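Haugland Pink Cooler Box
Small hard cooler with carrying handle and front latch

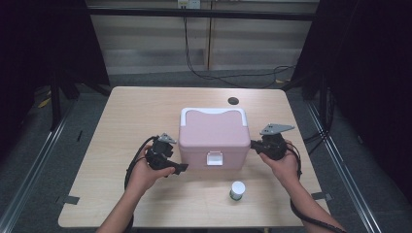 Why I stock it

I'm Elias, and I pick most of what goes on the Tronero shop pages. I carry bigger coolers too, the kind you need a friend to lift, but this little pink one is what I grab for my own lunch. It's plastic, so crumbs and sticky drips come off with a damp cloth, and I love the color — soft pink on the body, a shade darker on the lid, with the handle in white.

How it opens

There's one small white latch, low on the front. It clips the lid closed, and I can work it with my thumb while I've got a bag in the other hand. The handle runs right across the lid from side to side, so swing it out of the way before you open up. My nephew forgets this every single time!

What I put in it

Sandwiches, a couple of drinks, grapes, and usually a small jar of something (yogurt and granola lately). Stand jars upright and tuck a napkin down the side so they don't roll about in the car. I freeze two flat ice packs overnight and lay one on top of the food. Last July we took it to the lake and I was still happy with my drink by mid-afternoon, though I did keep it in the shade.

Cleaning

Warm water, a drop of dish soap, then leave the lid open until it's dry inside. Please keep it out of the dishwasher. Stellan Kristiansen in our returns room will tell you what a warped lid looks like.

Ordering

Item 267, color pink. We got 200 of them in this batch and I don't have a date for the next one. You have 36 days to send it back if it isn't for you. Ice packs are sold separately — look under Clanov on the picnic page.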